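À propos de Rollel

Rollel écrit du logiciel pour bras robotisés. Pas les bras, pas les pinces, pas les vis : le logiciel. Cette précision figure en tête de page depuis qu'un visiteur nous a demandé un devis pour un portail coulissant.

La société est née à Flernville, au-dessus d'une auto-école, quand Roman Czarnecka a quitté un poste confortable pour écrire un planificateur de trajectoires qui accepterait de traiter deux bras comme un seul problème. La première version mettait 6 minutes à décider de ne pas bouger. D'un point de vue strictement sécuritaire, elle reste notre meilleur produit.

Nous sommes maintenant six, répartis entre Flernville et un bureau plus petit à Itton, où le chauffage relève encore de la recherche fondamentale.

Ce que nous faisons

Notre logiciel principal s'appelle Grabowska. Il prend les flux des caméras, estime où sont les objets, planifie le mouvement des deux bras et surveille l'exécution. Il tient aussi un journal très détaillé de ses propres erreurs, lecture que nous recommandons à toute personne tentée par l'optimisme.

La perception nous occupe plus que le reste. Les démonstrations du secteur se font volontiers sur fond uni, avec un cube rouge. Nos clients, eux, ont des ateliers, des tiroirs et des goûts personnels en matière de décoration. Nous travaillons donc sur des fonds chargés, papier peint à fleurs compris, et sur des objets qui se ressemblent sans être identiques. Les ciseaux, par exemple : une lame brillante, deux anneaux, et toutes les occasions de se tromper de côté.
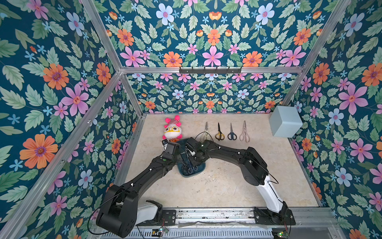 Côté planification, le point délicat reste le partage de l'espace. Deux pinces au-dessus du même bac, ce sont deux trajectoires correctes qui, additionnées, font un devis de réparation. Grabowska réserve les volumes à l'avance et replanifie quand un bras prend du retard. La suite de tests compte 891 cas, dont une bonne centaine portent un nom que nous avons promis de changer avant la prochaine visite client.

Travailler avec nous

Nous prenons 3 projets d'intégration par an, pas davantage. Le premier échange se fait avec Roman, qui posera beaucoup de questions sur votre éclairage. Les candidatures sont ouvertes en janvier, à Flernville comme à Itton — pour Itton, prévoir un pull.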